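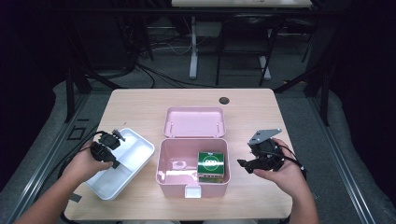 Notes from the August workshop meeting, Troltberg shed

I'm doing the notes again as I lost the draw, so if I've got your bit wrong, shout and I'll fix it! We started at 7.15pm once the kettle had been found.

Last time's notes
Agreed as they stood, apart from Woter being spelt three different ways. It's Woter.

The hand grippers
Most of the evening went on these. Both of the black ones are now up and running, left and right, and Kiiskinen has been practising with them at home on anything that fits in a box (he's got very keen on small packages). His feeling is that the jaws are fine but the cables get in the way, especially on the right, where the loop wants to lie over the back of your hand. Dede Acheampong thought a clip at the wrist would sort it. I thought a longer cable would. We went back and forth on that for far too long and in the end Dede is making 2 clips, and if they're rubbish we try my way.

The jaw pads wear faster than we'd like. Kiiskinen has 14 spares in the drawer and would like people to write it down when they take one – there's a pencil on a string now, so no excuses.

Practice jobs
We want a few simple jobs that everyone does the same way before we let the arm loose on them. Lifting something out of a hinged plastic box is staying on the list, and so is moving things between the compartments of a tray. Folding a tea towel is off until we've all calmed down about it. Menotel wanted to add opening the latch as a job of its own and we all said yes to that, it's much fiddlier than it sounds.

The arm
Woter is the name of the arm, for anyone new. The shoulder bracket has been redrilled and the wobble is better, though it still drops a little when you stop it quickly. Menotel will bring the torque wrench next time. Please don't tighten it by feel, I know it's tempting (I've done it myself).

Money
We have £400 in the pot. Dede asked for a second power supply out of that and it was agreed without any fuss. Nothing else to be bought until we've seen the bill.

Anything else
Cables across the floor came up again. Whoever is last out coils them, and that includes me. The back table is also free for soldering if you bring your own mat.

To do
Dede – wrist clips, order the power supply
Menotel – torque wrench, write up the latch job
Kiiskinen – spare pads list
Me – type this up, buy biscuits

Next meeting is same place, same time, in September.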